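Speaker notes: Sorting the cutlery drawer on a soft surface
Household Handling short course, session 4, Saturday, 10.30
Speaker: Caroline Tanui

Before starting

Lights stay up for the first half. Handout goes round at the end, as people read it instead of listening otherwise. Water on the lectern. Check the clicker. The drawer insert and the box of loose pieces should be on the side table, with the tea towels folded under them.

Slide 1. Title

Say name, say session number. Mention that session 3 dealt with plates and stacking and that none of it is needed for this one. Questions are welcome during the talk if short. Longer ones at the end.

Slide 2. What the talk covers

Small items from a kitchen drawer: spoons, forks, serving pieces, wooden sticks and skewers, the odd item that belongs to no set. How to lay them out, in what order to pick through them, and how to put them back so that the drawer works the next day. Knives are excluded. They have their own session with Moynihan in the afternoon and I will not take questions on them.

Slide 3. The size of the problem

The Bremska household survey is the source for this slide. It was a small piece of work and should be quoted as such. 273 households returned the form. The question was how many separate items were in the main cutlery drawer, counting everything, including string and rubber bands. Do not read out the whole table. Point at two rows only: the row for households with one drawer, and the row for households with an overflow drawer. The overflow drawer is where the single pieces collect. In the free-text column the most common complaint was that the drawer would not shut, followed by not being able to find a teaspoon.

Pause for the people copying the reference. It is also on the handout.

Slide 4. Why not sort inside the drawer

Three points, taken slowly.

First, the drawer hides its own back third. Anything pushed behind the insert stays there through any number of tidy-ups.

Second, pieces nest. A dessert spoon lying in a soup spoon reads as one item from above. The same applies to forks. A nested pair gets moved as a unit and ends up in the wrong slot.

Third, crumbs. The insert has to come out to be wiped, so the contents have to go somewhere in any case.

Transition: the question is then where they should go.

Slide 5. Hard surface against soft surface

On a bare worktop metal pieces slide and turn. A spoon placed bowl down rocks on two points and swings round when its neighbour is touched. Round wooden sticks roll, and they roll furthest when the worktop has a slight fall towards the front edge, as many do. There is also the noise, which matters in a flat in the evening.

A cloth fixes most of this. Compare the types:

Tea towel. Thin, flat, easy to wash. Stops rolling but does little for noise. Handles do not sink in, so a thin stick is still easy to lift.

Terry towel. Quiet. The loops catch on fork tines and on rough wooden ends. Not recommended.

Fleece. Quiet, holds a piece where it is put, does not catch on tines in my experience. The drawback is that it wrinkles, and a thin item lying along a wrinkle is harder to get a finger under. Fleece also gathers crumbs and needs a shake outdoors afterwards.

Oilcloth. Behaves as a hard surface with slightly less noise.

If asked which I use at home: fleece for the sorting, tea towel for drying. An old throw is good enough. There is no need to buy anything.

Slide 6. A mixed handful

Let people look for a few seconds before speaking. The handful is the normal unit of work. You take what the hand closes on, put it down, and deal with that before taking more.
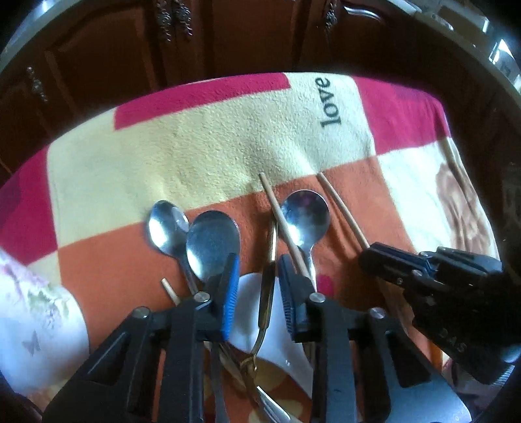 Slide 6: metal cutlery, thin wooden sticks, a white utensil and a gold one with a dark handle section, on a patterned fleece cloth.

Points to make with the slide up:

The pieces are close together. That is acceptable for the first put-down but it is no position to sort from. The next step is to open the group out until each item has a clear margin, a finger's width or more.

The thin sticks come out first. They are the lightest things in the group and get pushed about whenever something heavier is moved. Lift them by the middle, put them to one side, parallel.

The shiny metal pieces go next, together, as they have a home already in most inserts.

The white piece and the gold piece are left until last. Each is a single, and singles need a decision. If you stop to decide about a single at the start, the whole handful waits.

Mention the pattern. A strongly coloured cloth has one practical effect, namely that the eye picks out a pale item on orange faster than on cream. Where the cloth has large blocks, use them as bays. One block for sticks, one for metal, one for undecided. It costs nothing and saves fetching trays. Somebody usually asks about the word on the cloth. It says "love". Move on.

Slide 7. Order of picking

Read the list out, as it is small on the screen from the back.

Light and thin before heavy.
Long before short, within the same weight.
Top of a pile before anything under it, without exception.
Matching pieces together.
Singles last.

The third line overrides the others. Pulling a spoon from under a pile scatters the pile, and on a wrinkled cloth the remaining pieces will settle into the folds.

Slide 8. How to hold things

Spoons: pick up at the neck, where the handle meets the bowl. The balance point on an ordinary table spoon is close to it. Picking up at the end of the handle makes the bowl drop.

Forks: same place, tines pointing away.

Thin sticks: middle, with thumb and first finger. On soft fabric press lightly next to the stick with the other hand. The cloth dips and the stick stands proud of it.

Two-part handles: check the joint. If one section turns against the other or there is a line of dirt at the join, put the piece aside for repair before it goes back.

Demonstrate each one with the pieces from the side table. Hold them high enough for the back row. Four pieces is enough, one of each kind.

Slide 9. Deciding about singles

There are only two questions. Was it used in the last month, and is there another piece in the house that does the same work? Used and unique, it stays in the main drawer. Used but duplicated, keep the better of the pair. Unused, it goes in a box with a lid, on a shelf, marked with the month. If June is written on the lid and the box is still unopened the following June, give the contents away.

Expect an objection about sentimental pieces. The answer is to keep them, but not in the working drawer.

Slide 10. Putting back

The insert should be dry before anything is loaded. Teaspoons go in the slot nearest the hand that reaches for them. Larger serving pieces lie across the back or in a separate jar. Wooden sticks are kept in a closed tin or tube, as loose ones work their way under the insert and then jam the runner.

On runners: the drawer in the Gromton test kitchen was opened and shut 2000 times with a loose skewer left behind the insert. It jammed at 800. Give the figure, do not dwell on it, it was one drawer and one skewer.

Do not fill a slot above its rim. If a slot is full, the surplus goes to a second location and not to the neighbouring slot.

Slide 11. Cloth care

Shake out, then wash cool. Fabric conditioner makes fleece slippery, so leave it out for a cloth used in this way. Printed fleece is best washed inside out, or folded with the print inwards if it is a flat throw. Store it near the drawer. A cloth kept upstairs will not be fetched.

Slide 12. Exercise

Pairs. Ten minutes by the wall clock. Each pair gets a cloth and a box. The Fivlow boxes have been filled differently on purpose, so results between tables should not be compared. Ask them to note which item they picked up first and whether anything else moved when they did. The second part is the useful one.

Walk round. Watch for people sorting in the hand instead of on the cloth. Watch for bowls facing down.

Slide 13. Questions and handout

Likely questions, with short replies:

Magnetic strips for cutlery. Fine for steel that holds to a magnet, no use for a good deal of stainless or for wood.

Children doing the sorting. Good task from the age when they stop putting things in their mouths. Take out skewers beforehand.

Vertical storage in jars. Works for long pieces. Teaspoons disappear in it.

How often. When the drawer stops shutting, or twice a year.

Handout at the door. Boxes back on the side table, lids on, cloths shaken outside and not over the carpet. Room is needed again at 12.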